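Liddale kitchens get a rulebook for robot arms

Posted 13 December 2025

Food prep robots in Liddale's shared kitchens will have to follow a written code of practice from June, after the town's kitchen operators signed off on the final draft Friday night. Long meeting. The text runs to 10 pages, down from a first version nobody could get through on a coffee break.

The code is voluntary on paper. In practice less so – Mathew Hall, the biggest shared kitchen in town, says it will write it into every new lease, and the two smaller sites are expected to do the same.

What's in it. Speed first. Any arm working a counter where a person might reach in has to stay under 800 millimeters a second, and drop to 100 when it is within reach of somebody's hands. Operators wanted a single number. Prep cooks wanted two, and got them.

Next, cleaning. Gripper fingers that touch bowls, pans or utensils get wiped and sanitized between tasks, the same as a cook would change gloves. Not at the end of the shift. Covers over the wrist joint have to come off without tools. Cameras mounted on the wrist count as a food contact hazard if they hang lower than the fingertips, so they'll need a sealed housing and a line in the cleaning log.

Then the counter itself. The code asks for a plain, light work surface with nothing stored on it during a run, so a dropped screw or a flake of plastic gets spotted fast. Bowls are to be checked empty before the arm starts. A person does the check and signs for it. Vondik, which supplies most of the arms in town, had asked for the camera to be allowed to do that job alone. Didn't get it, for now. The point is up for review after the first 1000 logged hours.

Stop buttons: one per station, on the side where the cook stands, tested daily. A button on the far wall doesn't count. Two kitchens will have to rewire and they are not thrilled about the cost.

Training is short. A half day for anyone sharing a counter with a machine, plus a refresher each year. The draft had a written test at the end, that got cut. Instead there's a walk through at the station with a supervisor, who has to watch the trainee hit the stop and restart the arm properly.

Drornus, the software outfit behind the logging system, says its update will be ready before the code kicks in. Each run gets a time stamp, a speed record and the name of whoever checked the bowl. Logs are kept for 100 days. Who gets to read them was the sorest point of the evening – the final wording says the site manager and the cook named in the entry, and anyone else has to ask in writting.

Also new, a rule on recordings. Wrist camera footage can be saved for fault finding, but the lens should be pointed at the work and not the staff. If a face is caught the clip gets deleted within 10 days unless there's been an accident.

Metal bowls get a paragraph to themselves. Shiny steel throws reflections back at a camera and can fool it about what's inside, which was the main argument for keeping a person on the check. The code doesn't ban them, too many in use. It says test the arm with the actual bowls a kitchen owns, under the kitchen's own lights, before it goes live.
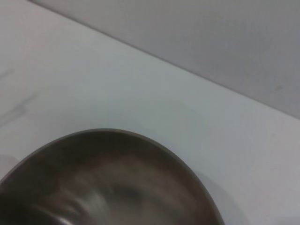 One prep cook at the meeting said the bowl check was the only part she'd have walked out over, and that she'd sign for it every single time as long as nobody leaned on her to hurry. She also wanted the log to show when a run was stopped by hand and why, so the cook doesn't have to explain it all over again on Monday. That went in, as a free text box.

Left out for now: deep fryers, knives, and anything on wheels. Those get their own section later, probably after summer. A request to cover noise was parked too.

Kitchens already running arms have until the end of June to get their paperwork in order, new installs have to comply from day one. Copies of the code are at the front desk at Mathew Hall, and the other sites should have theirs up by the end of next week. Comments can still be sent in but the numbers won't change before the review.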